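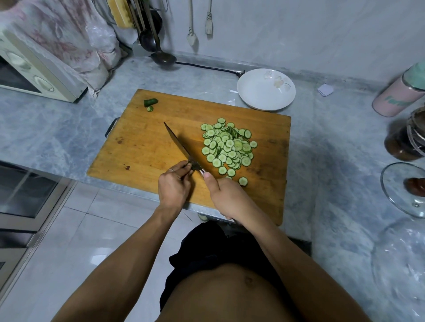
Slicing cucumber by hand on a wooden board.

Grererham Home Food Waste Study
Progress report to the Matar Fund, period ending August

Prepared by Elias Tarawneh, project lead

1. Status

The study is in its second phase. Household recruitment is closed, the baseline weighing is finished, and the storage trial is under way. Spending is below plan, for reasons given in section 6. One deliverable, the interim data file, will be submitted a month later than scheduled.

2. Recruitment and retention

The target was 100 households across Grererham and Wota. The target was met in Grererham during the first round of letters. Wota required a second round, and the sample there has a higher share of renters than the proposal assumed. Weighting for tenure will be applied at the analysis stage.

Of the households enrolled, 22 have withdrawn. Most of the withdrawals came in the first two weeks of weighing, and the most common reason given was the time needed to separate peelings from other scraps. The diary form was shortened in response. It now asks for one combined weight per meal plus a separate entry for whole items thrown away. Withdrawals since the change have been few and are mainly due to people moving.

3. Baseline weighing

Each household weighed food waste for 30 consecutive days using the supplied kitchen scale. The cleaned file holds 2589 diary entries. Entries were removed where the weight was missing, where the same meal had been entered twice, or where the unit could not be determined. Several households had switched the scale from grams to ounces, and these records were corrected only where the participant confirmed the change by phone.

Fresh vegetables are the largest category by weight, followed by bread and cooked leftovers. Within vegetables, the whole-item entries account for more weight than trimmings. Salad greens, cucumbers and soft herbs appear most often in these entries, usually with the comment that the item was bought for a single meal and the remainder was left in the refrigerator drawer. Root vegetables are wasted less often but in larger amounts each time.

The diary does not separate edible from inedible trimmings. Some participants peel produce that others eat with the skin on, and the figures for this category should be read with that in mind.

4. Storage trial

The remaining households were assigned to one of two groups. The first received a printed storage guide and a set of date labels. The second received the labels only. Both groups repeat the weighing for a shorter period at the end of the trial.

The guide went through two drafts. The first was organized by food type and ran to eight pages. Readers in the pilot used only the refrigerator pages, so the final version is a single folded sheet arranged by where the food is kept – drawer, shelf, door, counter and freezer. Portion advice was moved to the back.

Label adhesive has been a minor problem. The first batch left residue on plastic containers after washing, and the supplier replaced it at no charge. Households that received the original labels are marked in the file.

5. Data handling

Paper diaries are entered at the Uladari office and stored in a locked cabinet. A second person re-enters one diary in ten. The disagreement rate is low and is concentrated in handwritten decimals. Names and addresses are kept in a separate file from the weights.

6. Budget

Staff costs are on plan. Printing is under plan because of the shorter guide, and travel is under plan because most follow-up visits in Wota were replaced by phone calls. We request permission to move the printing balance to data entry, where the second round of diaries will require additional hours. No change to the total award is requested.

7. Risks

The main risk is further loss of households before the repeat weighing. A reminder postcard will be mailed ahead of the start date, and participants who miss the first two days will be called. A smaller risk is seasonal: the repeat period falls when more produce is homegrown, and the diary now includes a check box for garden items. The baseline diary had no such box – comparisons for vegetables will be reported with and without garden produce.

8. Next period

Complete the storage trial and collect all scales and diaries.
Submit the interim data file and codebook.
Begin analysis of the baseline by household size and tenure.
Circulate a draft outline of the final report to the Fund for comment.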